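4. Setting up pipeline case alerts

This section covers alerts for court filings, permit decisions and public comment periods on pipeline projects. It assumes you have already created a Vuneditz account and added at least one project to your watch list. The steps below use the Astomport gas line as the project.

Revised May 25, 2018 by Tsung-han Chiang.

4.1 Adding a case

1. Open Watch List and choose the project.
2. Select Cases, then Add by Docket Number.
3. Type the docket number exactly as the court prints it, hyphens included.
4. Press Check. The case title should appear in grey under the box.
5. Read the title. Similar numbers turn up in different courts, and Check will accept any of them.
6. Press Save.

Note: There is also a button called Find Cases For Me. It searches by company name, and companies in this business change names a lot. Staveck has filed under its own name and under Donati, and the search only found the first. Use docket numbers if you can get them.

4.2 Choosing what you hear about

1. Go to Alerts and pick the case you saved.
2. Tick the filing types you want. New users should start with Orders, Permit Decisions and Notices of Withdrawal.
3. Leave Letters and Exhibits unticked unless you enjoy email. A busy permit case can send 90 messages in a week.
4. Set the delivery time. "Instant" means the next time the system checks the court's site, which it does every 16 hours.
5. Press Save again. Alerts has its own Save button and the one in 4.1 does not cover it.

Caution: Do not rely on alerts for a legal deadline. If you are a party to a case or plan to comment on a permit, check the court or agency site yourself.

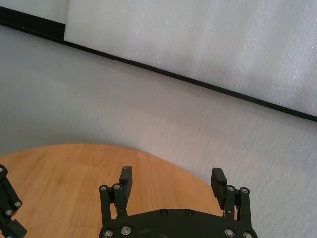
4.3 The Status label

Each case carries a label: Active, Paused, Moot or Closed. Treat these as a first guess. The label is set by software that looks for certain words in the latest filing, and a lawyer asking for a case to be thrown out uses much the same words as a judge who has done it.

To check a label:

1. Click the label to open the source document.
2. Look at who signed it. Only an order from the court changes the status of a case.
3. If the label is wrong, choose Report and paste in the page number.

Reports are meant to be answered within a week. Ours from November took longer.

A case marked Closed also stops sending alerts. Appeals normally get a new docket number, so you will have to add the appeal by hand, following 4.1.

4.4 The Outlook score

Outlook gives each project a score up to 100 for how likely it is to be built. The help page says anything over 70 is "strong". It does not say how the score is worked out, and we could not get an answer when we asked. We suggest turning it off:

1. Open Settings, then Display.
2. Untick Show Outlook.
3. Reload the page.

Note: The score still appears in exported reports. Delete that column before you pass a report on.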